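The Swing Shift Singers Are Back!

Wednesday nights in the Vundbridge break room, and everyone is welcome

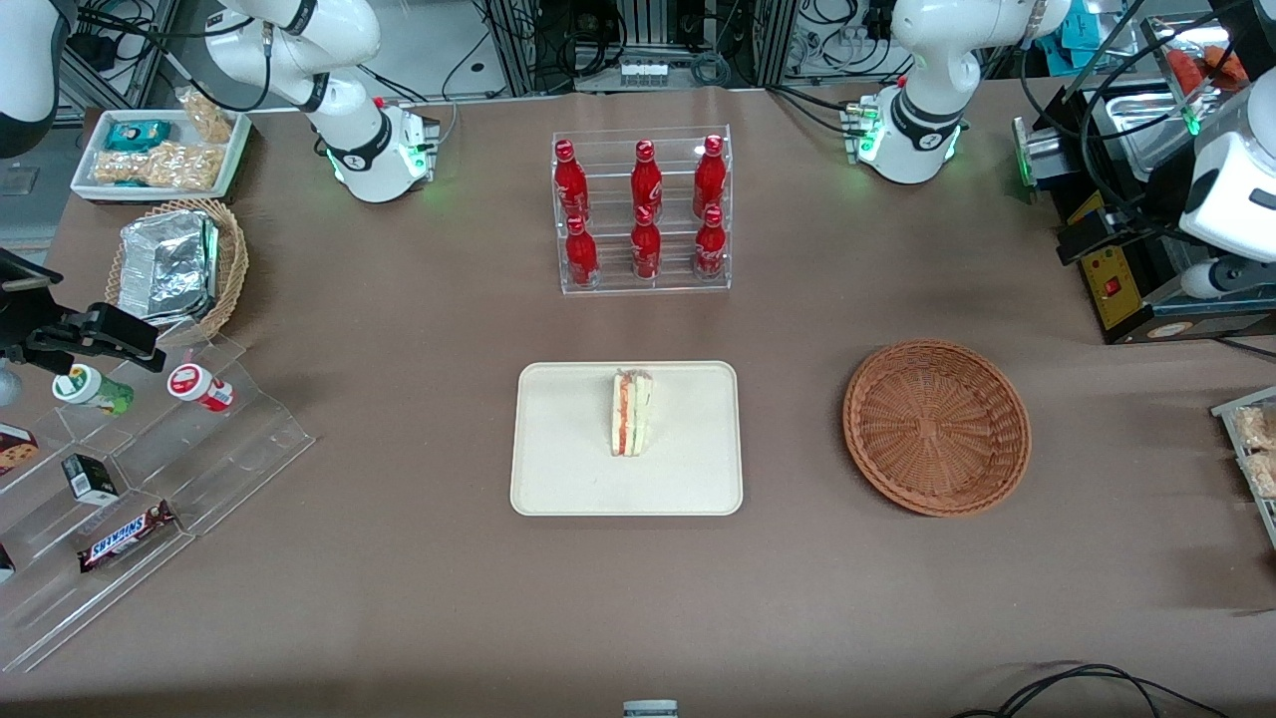 Freya Pickering wrote in after the last newsletter to ask whether a person who can't read music, and who was once told by a school choir teacher to "just move your lips," would be let through the door. Yes, Freya! Please come! Half the alto section would tell you the same story, and a couple of them are now the loudest people in the room.

For anyone who missed the first season, we're a workplace choir for people who finish late, start early, or can't remember which one they're on this week. We sing for an hour on Wednesday at 8, with a break in the middle because Halyna Palamarchuk believes strongly in breaks (and brings poppy seed cake). There are no auditions and you will never be asked to sing alone. If you want to sit at the back and hum for your first month, go ahead.

We finished the spring with 28 regulars, and I still get goosebumps thinking about the lobby concert. I had put out chairs for a small crowd and then the whole second shift stayed on to listen, leaning over the stair rail with their coats on. The sound in that lobby is wonderful - all that tile! - and when the basses came in on the last verse of "Shenandoah" I forgot to conduct for a bar or two. They carried on fine without me.

New this season: rounds. Lots of rounds. Hafiz Lau has been digging through old songbooks and has turned up some beauties, including one in four parts about a goose that falls apart every time we try it. We'll also do two gospel numbers, a Ukrainian spring song that Halyna is teaching us by ear, and something by request. Misaki Nishimura has asked for ABBA three times now and I think we're going to give in.

A word about the high notes, which worry people more than anything else. Drop down an octave, or leave them out and come back in when you feel like it. Beverley Mellor has sung tenor with us since the start and loves it, so don't feel stuck with whatever part you were handed at age ten.

Song sheets are on the piano in the large-print version, and the practice tracks are on the shared drive under Choir. Play them in the car. I do, with the windows up.

If you play anything, tell me! We have a piano player on alternate weeks only, and I'd love a guitar or an accordion for the rounds. Bring a pencil, a water bottle and a sweater, as the heat in the break room goes off at 7:30. Use the side door by the bike racks and follow the noise.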